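Re: [hands-list] Thin object insertion - does anyone get past half?

On Tuesday the Flenport group wrote:

> We've been stuck on the straw task for weeks. Our policy was trained
> on 184 demos and it picks the straw up fine, but then it hunts about
> over the lid and gives up. Has anybody tried feeding the wrist force
> signal in as well, or is it all down to more data?

Hello all,

We had much the same trouble at Steltberg, so I'll tell you what we did and you can pinch whatever's useful. We started out convinced it was a data problem and kept collecting until we had 1612 episodes (my wrists have not forgiven me!). The curve went flat well before that. More demos made the reaching smoother and did next to nothing for the last bit, where the tip has to find the hole.

What did help was changing what we asked the policy to predict. We used to have it output hand poses only. Now it also predicts where the lower end of the straw will be, 10 steps ahead, and we train that as a side task with a small weight. At run time we throw that output away. It's the Malano trick more or less, only they did it with cables and we were too slow to notice it would carry over.

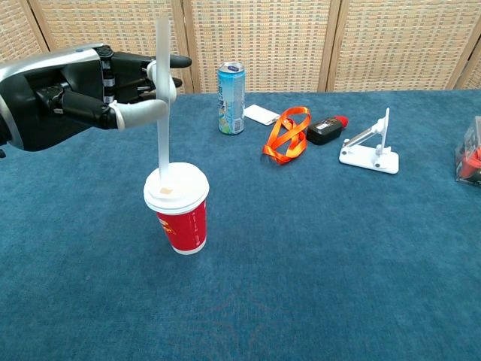
Straw in the lid, hand still holding on. Cup task, cluttered table.

On your force question - yes, we tried it, and it was a mixed bag. With the signal going straight in, the policy got jumpy and let go at the slightest nudge. Smoothing it first was better, but a straw bends so easily that there's hardly anything to feel until it's already gone wrong. I'd leave it for later if I were you.

One thing to check before you collect anything else: how do your demos end? Ours used to stop the moment the straw went in, so the policy had never seen what comes next and would sometimes pull it straight back out. We now keep recording for roughly 5 seconds after. Dull, but cheap.

I haven't run the Vashisht baseline on the new set yet, so please don't ask me for a proper comparison! Happy to share the config if someone wants it, just mail me off list.

Cheers from Steltberg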